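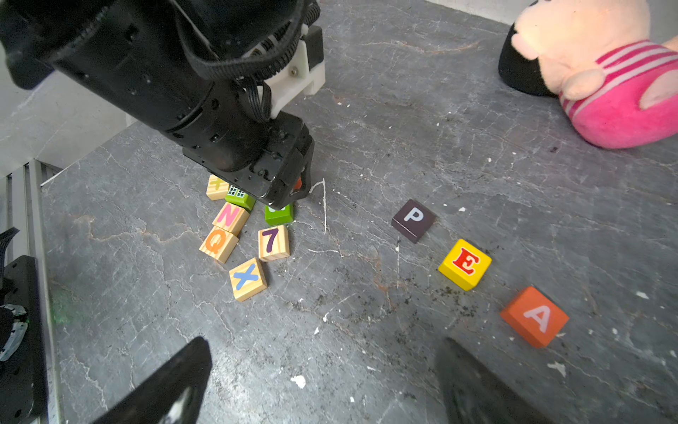 Good morning, and thank you all for coming – I'm Saranya Arumugam, and I could talk about alphabet blocks until lunch, so somebody please wave at me after 40 minutes.

(Pause. Pass the box along the front row.)

Start with the mix. Plain wood with a colored letter, painted ones with a white letter, a numeral or a plus sign here and there. Families never keep one set for long, and I love that.

Ask: which block would you pick up first? Take five answers, then on to the Lotier set.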